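Search the help center Search Sign in

Tablet line 2: units failing final charge test after firmware update

Status: Solved
Opened by: Mahlet Lencho, Nirkside
Assigned to: Sơn Trịnh, Custent support

Mahlet Lencho
We assemble the Urkard tablet at our Nirkside plant. Since the night shift loaded the new firmware on line 2, units have been failing the final charge test. Out of 3,316 built this week, 152 stopped at 16 percent and would not go higher. Line 1 is still on the old firmware and has no failures. Same battery supplier on both lines. We have already swapped the chargers and the test cables with no change.

Sơn Trịnh
Thanks. Please send the test station log and the lot codes for the charge control chip on the failed units. Also confirm whether the failed units pass if you put the old firmware back.

Mahlet Lencho
Log attached. We rolled back 26 of the failed units and all of them charged to full. Lot codes are in the second tab. The failed units all have chips from the April lot. Line 2 also used chips from the older lot, and those pass on either firmware.
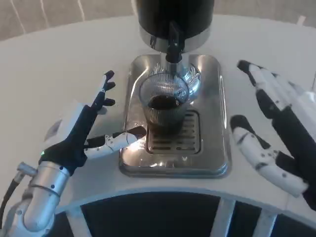
Drink dispenser on the round table

Sơn Trịnh
The log shows the firmware reading the chip revision as "unknown" and dropping to a safe charge limit. The April lot carries a new revision number. The old firmware never checked it. The new one does, and the new number is missing from its table.

Ibsa Feyisa
Adding from the plant side. Uçar changed the chip revision when they moved packaging to their second site. The notice went to purchasing and did not reach test engineering. Electrical specs are the same according to the notice — I have attached it.

Sơn Trịnh
That matches. Until the fix is out:
1. Hold line 2 on the old firmware.
2. Keep the failed units out of rework. The boards do not need to be replaced.
3. Scan the chip lot at incoming and record it against the serial number.

Chiamaka Olaniyan
Patched firmware is in your download folder. It adds the new revision to the table. Please run it on one tray before you load the full line.

Mahlet Lencho
Ran one tray Friday at 2:40 p.m. All passed. Loading the rest of line 2 now. Can we ship the rolled-back units as they are?

Chiamaka Olaniyan
No, update them first. The old firmware has a separate sleep bug, so everything should leave on the patched version.

Mahlet Lencho
Understood. Line 2 is running normally and the held units are being updated. You can close this.

2 people found this helpful Share 5 comments

Related tickets
Serial number label prints twice at pack-out
Test station loses network after shift change
How to roll back firmware on a full tray
Touch panel calibration times out on line 1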